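About Plotance

Hi, I'm Mbali Tshabalala, and I run Plotance with my business partner, Gunhild Fogh. We help people make sense of big transit projects before the digging starts. If you've ever opened a letter about a new light rail line, seen your own street on a map with a red line through it and thought "what does this mean for me?" - you're our kind of reader.

I got into this the slow way. I spent years in a planning office writing notices that I wouldn't have read myself (so many acronyms!), and one March I sat through a public meeting for the Gradow streetcar extension where the same woman asked the same question four times. She wanted to know if she could still get her van out of her driveway. The answer was in the plans, on sheet 149, in type the size of an ant. I drove home annoyed and started sketching what a better version of that sheet would look like.

Gunhild was a track engineer back then, working on the Kudon line. She read my sketch, fixed two things I'd gotten badly wrong about turning circles, and asked when we were starting.

What we do

We take the official drawings for a rail, tram or bus corridor and turn them into plain guides, block by block. Which lanes close, where the temporary stops go, how you get to the pharmacy while the sidewalk is up. We also run drop-in evenings where you can bring your address and we'll go through it with you, for as long as it takes. Coffee is usually involved, and Gunhild bakes when she's in the mood.

For the Kudon job we wrote guides for 654 addresses, and I think I could still find most of them without a map. Shabalala was bigger - 1,283 homes and shops, two bridges and a bus station that moved twice. I wouldn't call it smooth, but people knew which morning their corner was closing, and the hardware store stayed open the whole way through.

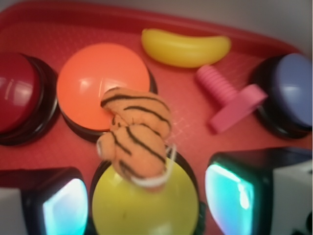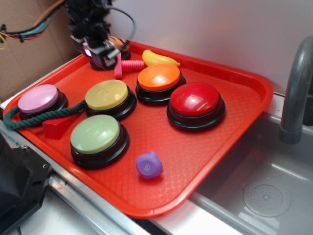 Colored push buttons on a textured tray.

Who pays us

Fair question, and we get it at every meeting. Mostly it's the city or the transit agency, sometimes the contractor. Our contract always says that we can publish the bad news along with the good, and we've walked away from one job where that clause got crossed out. We don't take a position on whether a line should be built. I have opinions, of course, and so does Gunhild (they don't match), but those stay in the car.

Working with us

We're a small office and we like it that way. If you're planning a corridor, get in touch early, ideally 30 days or more before your first public notice goes out, so we can walk the route a few times. I like to do one walk in the rain. You learn a lot about a detour when you've got wet socks!

If you live on a route we're covering, you don't need an appointment. Call, write or stop by, and bring the letter if you still have it.

Page last updated 18 June 2019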